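**Equipment review: Plollus bench pipette stand**

The teaching laboratory has used the Plollus stand since July. It holds a pipette upright from a horizontal bar, with the tip clear of the bench, and the angled legs have stayed steady through 28 class sessions.

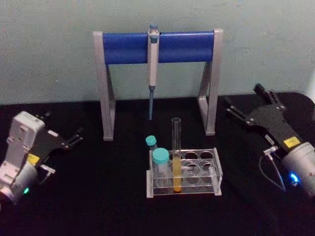 *The stand with one pipette, behind a clear acrylic tube rack.*

Clearance is the main strength - a rack with a tall glass tube may be placed in front of the stand. The bar wipes clean easily. At 88 dollars the price is high, and the Drarkeck model costs 20 dollars less. Recommended for shared benches.

Reviewed by Maxine Ruddock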